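Print this page | E-mail this page

Consumer Claims, Unit 4: Reading a "Lifetime" Warranty
Handout for the April session. J. Mutiso

Start with the word itself. Whose lifetime? Buyers assume their own. The seller usually means the product's, and then defines the product's life as however long the seller keeps making it. I have read enough of these to doubt any of them until I reach the definitions page.

Our main case is the Imadska kitchen range, sold through Anomberg stores. The box says "lifetime" in large type. The booklet says parts are covered while the line is "current." Imadska replaced the line after 40 months. A buyer who paid $900 for a set of cabinets was told that the hinges were no longer current, and offered a discount on new ones for $228. Was that a breach? Read clause 6 before you answer, and read it twice.

Second case: Kombo, which advertises that 776 customers rated its claims service "excellent." Ask who was asked. The small print says the survey went to people whose claims had been paid. I would rate them excellent too.

What to look for:
- a definition of "lifetime," and where it is hidden
- who pays shipping
- whether the cover passes to a second owner
- the words "at our discretion"

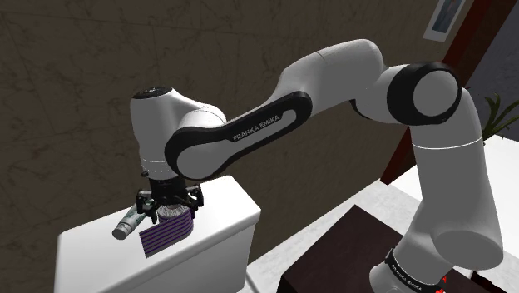
Durability claims lean on test figures, and test figures deserve the same suspicion as adjectives. "Opened and closed thousands of times" tells you little unless you know what did the opening, how hard it pulled, and what counted as a failure. A test machine is one kind of setup; a tired parent with a hip against the door is another, and the booklet rarely says which one the figure is supposed to stand for. Demcombe's leaflet gives a cycle count and no load at all. I don't call that evidence.

For next time: bring one warranty from home, any product. Underline every promise, then cross out the ones a later clause takes back. Most of you will need a second pen.

Contact: J. Mutiso, course office | Copyright, course author | Back to top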